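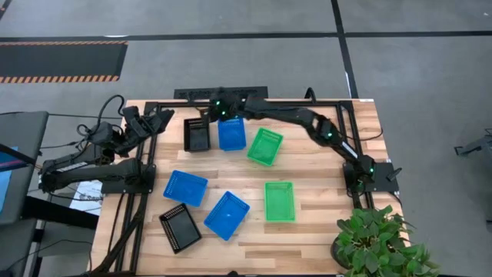 Basket day, 19 Mar 2020

So I finally tipped everything out of the little plastic baskets, and I am weirdly proud of myself! The blue ones, the green ones, the black ones, all out on the table at once, and every single thing that used to live in them is now in a heap on my bed (a problem for tonight).

I bought them in November at Makport, on one of those trips where you go in for dish soap and come out with storage. The plan was lovely. Blue for sewing, green for mail and stamps, black for batteries and chargers and all the bits with plugs on. It lasted maybe a month. Then a tape measure went in with the stamps, and the stamps went in with the buttons, and by New Year I was opening every basket to find one pair of scissors.

I do like them though. They're small enough to grab with one hand, and the mesh sides mean I can sort of see what I've got without digging. The dust gets into the holes like you wouldn't believe, so they're all getting a go with the old toothbrush before anything goes back.

New plan: forget the colors. I'm going by how often I reach for things. The everyday stuff goes on the low shelf by the door, the sewing goes up high next to the Feveo tin, and the batteries get a basket to themselves, full stop. I cut 4 labels out of a Lashari tea box and then ran out of tea box, so the rest will have to wait until I drink more tea.

Also found while emptying: 65 cents, a key that fits nothing, and the Tomano warranty card I swore I'd mailed. Oh, and the good thimble!! It was under the rubber bands the whole time.

Leftover soup for supper, then I have to face the bed.

Comments

plumjam: The key that fits nothing! I have a whole jar of those.

thursdaymending: Toothbrush plus a drop of vinegar for the mesh, works on mine.

kettle_on: Did the batteries stay in their own basket? Asking for my kitchen drawer.

Last updated: 19 March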